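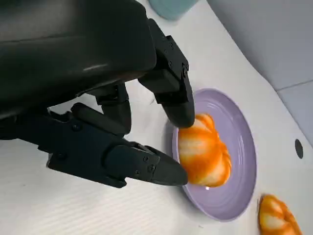
We use cookies to improve your experience on this site. By continuing to browse, you agree to our use of cookies. Accept | Manage settings

Reading time: 9 minutes

3.2 Seasonal objects and the dining surface

The first part of the Kakiseo study dealt with objects that are on the table every day: plates, cups, cutlery, and the small containers that tend to stay out between meals. The present section turns to objects that are on the table for only part of the year. Earlier work in the project (Heinonen, Section 2) treated such objects as decoration and left them out of the analysis. Our interview material suggests that this was too narrow. Respondents spoke of seasonal ornaments as things that had to be moved, stored, and given a place at mealtimes, and several described them in the same terms they used for dishes.

Interviews were carried out in 16 households in the Ollar district. The notes yielded 173 separate mentions of seasonal objects, which were coded by type, by usual resting place, and by what was said to happen to the object when the table was needed. Coding was done by Anneli Heinonen and checked by a second reader. Disagreements were settled by discussion, and 2 mentions that could not be assigned to any category were left out of the tables.

Three resting places came up often enough to be treated separately. The first was the bare table surface. The second was a plate or shallow dish, used as a base. The third was a shelf or windowsill close to the table. Small pumpkins were mentioned in connection with all of them and are therefore used as the main case in what follows. They are light enough to be lifted with one hand, they are easy to see against a pale surface, and respondents had clear opinions on where they should go.

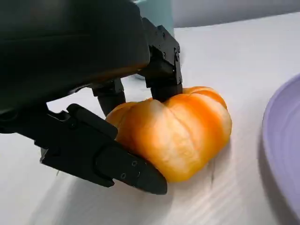
Households that kept ornaments directly on the table tended to describe them as temporary. The object was placed wherever there was room and was moved to one side when a meal was served. In these accounts the ornament had no fixed position, and different members of the same household sometimes named different places for it. Wiping the table was the task most often mentioned as a reason for moving it.

Households that used a plate as a base gave a different account. The plate marked out a place for the ornament, and the two were often moved together. Nine respondents said that a plate used in this way was no longer available for food during the season, even when it belonged to a set in daily use. Others returned the plate to the cupboard before guests arrived and set the ornament down elsewhere. Suominen has described a similar pattern for fruit bowls, in which the contents change but the bowl keeps its position on the table.

The color of the plate was discussed more than we had expected. Some respondents preferred a plain white plate, which they considered neutral. Others chose a colored one so that the ornament would look deliberately placed. We did not ask about color directly, and these remarks should be read with caution.

Storage at the end of the season was the least settled point. Artificial ornaments were commonly packed away in January together with winter decorations, although many had been out of sight for some time before that. Real pumpkins were cooked or thrown out. The Carari households, which have less cupboard space, were more likely to keep artificial ornaments on an open shelf throughout the year. For these households the term "seasonal" describes when an object is brought to the table and says little about when it is on view.

Figure 1. Orange and white croissant-shaped item on a lavender plate.

Section last revised 23 October 2020.

Contact | Copyright Kakiseo Project | Back to top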